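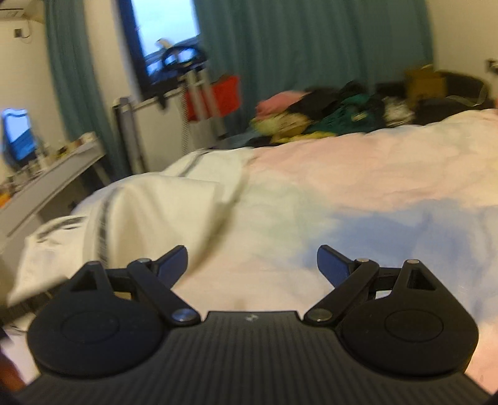

Kleingartenverein Skindale e. V.
Protokoll der Vorstandssitzung im April
Beginn: 18:30 Uhr, Vereinsheim

TOP 1 Protokoll der letzten Sitzung
Ohne Änderungen genehmigt.

TOP 2 Wasserleitung Weg 2
Das Absperrventil schließt nicht mehr vollständig. Die Firma Dritar hat ein Angebot über 3082 Euro vorgelegt, Erdarbeiten inbegriffen. Ein Vergleichsangebot der Firma Lukis steht noch aus. Das Wasser am Weg 2 bleibt bis zur Reparatur abgestellt, die Pächter werden per Aushang informiert.

TOP 3 Freie Parzellen
Parzelle 76 wird zum Mai neu vergeben. Auf der Warteliste stehen 11 Bewerber. Die Laube hat einen Dachschaden, die Wertermittlung muss deshalb angepasst werden.

TOP 4 Heckenhöhe
Am Hauptweg wird die zulässige Höhe mehrfach überschritten. Die betroffenen Pächter erhalten ein Schreiben. Rückschnitt wegen der Brutzeit nur als Formschnitt.

TOP 5 Sommerfest
Termin im Juli, Uhrzeit offen. Der Imbiss Hầu wird wegen des Essens angefragt. Strom für den Stand kommt aus dem Vereinsheim.

TOP 6 Verschiedenes
Der Häcksler ist zur Reparatur. Schlüssel für den Geräteschuppen bitte nach Gebrauch wieder abgeben.

Ende der Sitzung: 20:10 Uhr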